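Section 2: Setting up your watch list in Skarnex

Welcome back! If you've worked through the installation section you'll have Skarnex open on the start page, and now comes the enjoyable bit, which is telling it which treaties, sanctions lists and diplomatic meetings you'd like to follow. Take your time over it. A watch list made with a little care in the first half hour will save you a great deal of scrolling later on.

2.1 Creating the list

1. Choose Lists, then New list. Give it a name your colleagues will recognise — "Gulf shipping talks" is better than "List A".

2. Under Countries, tick every party to the talks, including the hosts. Hosts are easily forgotten, and it's often their foreign ministry that publishes the joint statement first.

3. Under Document types, tick Communiqués, Sanctions notices and Ministerial travel. Leave Press commentary unticked for now (you can add it once you've seen how much arrives without it).

4. Press Save. Skarnex will fetch the back file, and the counter at the foot of the page should start to climb. Our own test list stopped at 3,203 items.

Note: If the counter stays at nought, go back to step 2 and check that you've ticked countries and haven't just highlighted them. The two look very alike on a small screen, and Brijesh Negi on our support desk hears about it most weeks.

2.2 Setting alerts for deadlines

1. Open your list and choose Alerts.

2. Pick Deadline from the menu and type the month the measure takes effect, for instance November. An exact day is welcome but you can fill it in later.

3. Choose when you'd like the digest. Sunday evening suits people who brief a team at the start of the week.

Caution: Changing the deadline on a shared list changes it for everybody on that list. Please have a word with them first!

2.3 Sorting the back file

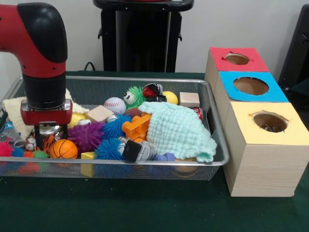 Sorting starts with the Unfiled tray, where Skarnex puts anything it can't match to a country or a meeting. Open it, work from the oldest item and give each one a tag before you move to the next. A new tray does look alarming, rather like that wire-mesh one with the striped tiger, the football and the spiky balls all heaped in together, but the same trick works on both: take hold of whatever is nearest and find it a home. Tormod Hellström cleared 556 items this way while writing this section, with several pots of tea.

1. Select an item and press T to tag it.

2. Press Enter to file it and bring up the next.

3. To undo a tag, press U before you leave the page.

Sharing a finished list with another office is covered in Section 3.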